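Accessory sorting (returns work)

Accessory sorting is the step in returns handling where loose cables, adapters and small boxed items get split into bins before testing or resale. Done by hand for decades, now partly by robot arms. The article mainly covers the Lendthorpe site run by Stirero, where two-arm tables came in one July -- see also Bin picking, Returns desk. 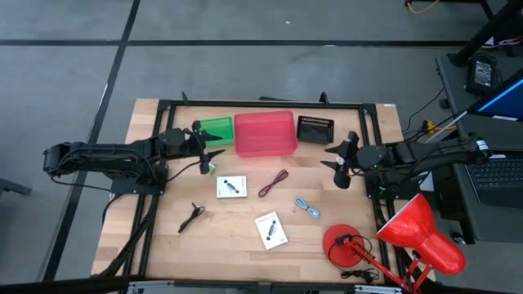
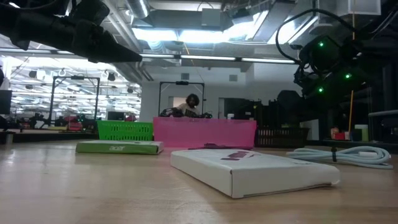
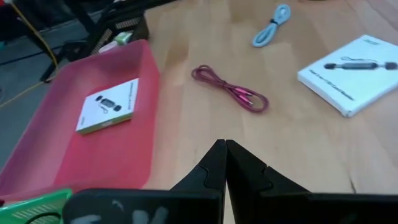

Sorting tables at Lendthorpe: cables, small boxes and colored containers.

Work at the table

Items go out on the wood a few at a time, then into a tray or basket by type. Rigid boxes are the easy part. Bundled cables are harder: they sag, open up, catch on a finger. Flat packages get missed when they lie at a bad angle. Anything missed twice goes back to a person.

Effect on jobs

Before the tables, a sorter at Lendthorpe handled up to 3000 pieces a shift, standing. Wrist and shoulder complaints were common. The site had 40 sorters then and has 33 now, the drop coming from people who left and were not replaced. Remaining staff do more watching and resetting, less lifting.

New role, "table lead", pays a bit more and needs 90 hours of training. Yuzhen Liao, one of the first leads, wrote in the staff newsletter that the shifts were easier on the back but longer in the head. Some older sorters turned the role down and moved to packing.

Criticism

Purificación Benítez, shop steward, argued that pay had not kept up with what leads are asked to know, and that small talk across the bench was mostly gone. Stirero agreed to job rotation every two hours. Wether this is kept to on night shifts is disputed.

Other sites

Sarmiento uses a one-arm version for chargers only. Sotia tried the same set up and went back to hand sorting, citing to many mixed lots.

See also

Bin picking
Job rotation
Returns desk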